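Hirkum opens second recording room for household robot training

17 January 2026

Hirkum, the home robotics developer, has opened a second recording room at its Durnesetti site and begun gathering examples of laundry work for its learning system, Gronda. The room is given over to one job for now: opening a front-loading washing machine and taking the washing out.

Gronda learns from recordings of tasks carried out by a robot under the guidance of a human operator. Each recording holds what the robot's head camera sees, together with the position of every joint and the commands sent by the operator. The system is then trained to link the two, so that it can choose its own movements when it meets a similar task.

The company recorded 147 hours of kitchen work in its first room last year. Laundry was picked as the next subject after operators reported that cloth was the weakest part of the existing collection.

"A cup is the same shape every time you pick it up and a towel never is," said Atieno Nzioka, head of data at Hirkum. "We had plenty of cups. We did not have nearly enough cloth, and you could see that in how the system behaved. It would close its fingers on the right spot and then not know what to do when the fabric followed in a heap."

Each session is run by two people. One guides the robot and the other watches the recording, resets the machine between attempts and writes a short note on what happened. Attempts that go wrong are kept. A dropped sock or a door that swings back is marked as such in the notes and stored with the rest, and the training team decides later how it should be used.

Items are changed from one attempt to the next, and so is the way they are put into the drum. Operators are also asked to vary where the robot stands and which arm it uses. Peninah Rotich, who leads the operator team, said this had taken some getting used to.

"People find a way of doing it that works and they want to stick to it," she said. "That is natural, but if every recording looks the same the system only learns one way in. So we have a sheet on the wall with the starting positions, and you take the next one down whether you like it or not. The low ones by the door are not popular."

A total of 58 items are in use, among them socks, towels, pillowcases and children's clothes. Dark items were added in September following a review of early test recordings, in which black fabric against the inside of the drum proved hard to pick out on camera.

Recordings are checked before they are passed to the training team. The check covers missing camera images, cables that have caught on the robot or the machine, and any gap between the operator's command and the robot's movement. Tumaini Khaemba, who is responsible for the checks, said that the door had caused more repeat sessions than the cloth.

"The door moves quickly and close to the camera, so you get blur," Khaemba said. "Some blur is fine – the robot will have to cope with it in a real home. What we send back are the ones where the timing is off."

The laundry collection will run for 3 months. Hirkum then plans to add loading the machine and measuring out detergent, followed by folding. A first version of Gronda trained on the laundry recordings will be tested in the same room before any trials elsewhere. No date has been set for those trials.

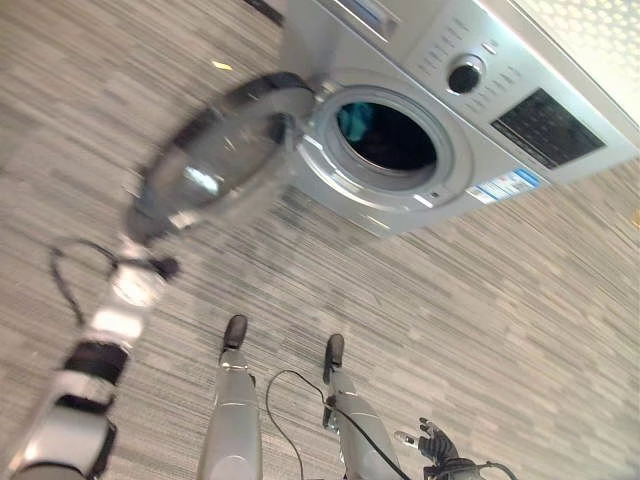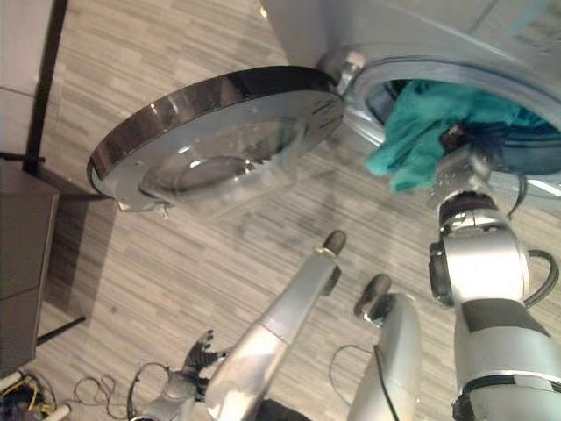
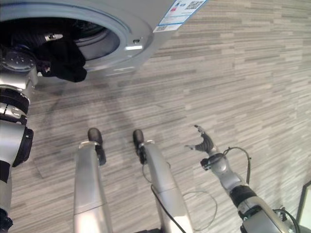 Laundry recording at Durnesetti. First: the washing machine door in motion, with a teal cloth in the drum. Second: gripping the teal cloth at the drum opening. Third: a black cloth item held at the mouth of the drum.

About Hirkum
Hirkum develops software and training data for robots that work in the home. Its learning system, Gronda, is used in the company's own research.

Press contact
Embla Brekke, Hirkum press office, Durnesetti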